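Notas do orador – "O inquérito diz que sim: porque é que já não acredito em estudos de notoriedade"
Duração: 30 minutos, perguntas incluídas. Falar devagar na parte da amostra.

Abertura
Começar sem slide. Perguntar à sala quem já apresentou a um cliente um estudo de notoriedade com resultados maus. Esperar. Costumam levantar-se poucas mãos, e as que se levantam são de gente que já mudou de emprego.
Dizer logo ao que venho: trabalhei nove anos em agência, encomendei estes estudos, defendi-os em reuniões e ganhei contas com eles. Não estou a falar de fora.

O caso Futero
A Futero vende têxteis para a casa: almofadas, mantas, roupa de cama. Fez uma campanha de patrocínio num programa de decoração, com separadores antes e depois do intervalo. O estudo pós-campanha, entregue em junho, anunciava uma subida forte da notoriedade assistida. Toda a gente contente.
Ler a pergunta do questionário em voz alta, tal como estava: "Lembra-se de ter visto a marca Futero associada ao seu programa favorito de decoração?" Pausa. Deixar a sala ouvir a pergunta.
Explicar: a pergunta dá o nome da marca, dá o contexto e ainda faz um elogio ao programa. Quem responde "não" quase que pede desculpa.
A amostra tinha 1457 pessoas. Número bonito, ocupa bem um slide. O que o slide não dizia é que vinham todas de um painel inscrito através do site do próprio programa. Perguntámos a espectadores se eram espectadores.

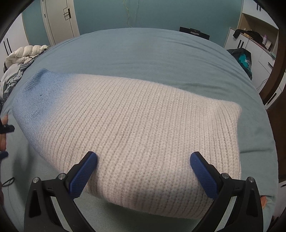 Quando pedi os dados em bruto, a Macarena Sarmiento, que dirigia o marketing da Futero na altura, foi a única do lado do cliente a querer vê-los comigo. Estivemos uma tarde inteira nisto. A notoriedade espontânea, aquela em que a pessoa tem de dizer o nome sozinha, não tinha mexido. Estava na página de anexos, corpo de letra pequeno, sem gráfico.
(Se perguntarem pelas vendas: subiram, mas houve uma promoção nas lojas no mesmo mês. Não sei separar uma coisa da outra e desconfio de quem souber.)

Três truques que vejo repetidos
Primeiro: medir só depois. Sem uma medição anterior, qualquer valor pode ser um sucesso. Na Gallix apresentaram-nos uma comparação com "a média do setor". Perguntei que setor. Ainda estou à espera da resposta.
Segundo: trocar de métrica a meio. A campanha é vendida como notoriedade, o resultado é apresentado como "afinidade". Contar a história da reunião em que o Archie Mackay pôs os dois relatórios lado a lado na mesa e pediu que lhe mostrassem a mesma linha em ambos. Não havia nenhuma.
Terceiro: quem mede é pago por quem vendeu. Este é o mais velho e o que dá mais mau ambiente no cocktail. Não amaciar. Muitas vezes o estudo vem oferecido pelo canal como parte do pacote. Um estudo oferecido é material de venda para a campanha seguinte.

A objeção do costume
"Mas a marca constrói-se a longo prazo." Concordo, e até gostava de o ver medido a longo prazo. A Rajeshwari Raju tem tentado isto na Agudelo, com as mesmas perguntas, na mesma ordem, duas vezes por ano. Os gráficos são aborrecidos, quase planos. Acredito mais neles por causa disso, mas atenção, também podem estar errados. O painel dela perde gente de vaga para vaga e ninguém sabe bem quem é que sai.
Não prometer que há um método bom. Já fiz isso noutra palestra e o Katsuhiko Ikeda desmontou-me em 2 minutos.

O que peço agora
Questionário completo antes de assinar, com a ordem das perguntas.
Origem da amostra por escrito.
Medição anterior à campanha, ou então não há estudo.
A métrica principal escolhida antes e escrita no contrato.
A Griditz recusou o último ponto. Disseram que limitava "a leitura dos resultados". Pois limita.

Perguntas
Se o Othmane Helmy estiver na sala, vai perguntar pelos modelos econométricos. Resposta curta: têm o mesmo problema com mais casas decimais. Resposta longa só se houver tempo, e não costuma haver.
Não mostrar o slide com o logótipo do canal. Tirar também da versão em PDF.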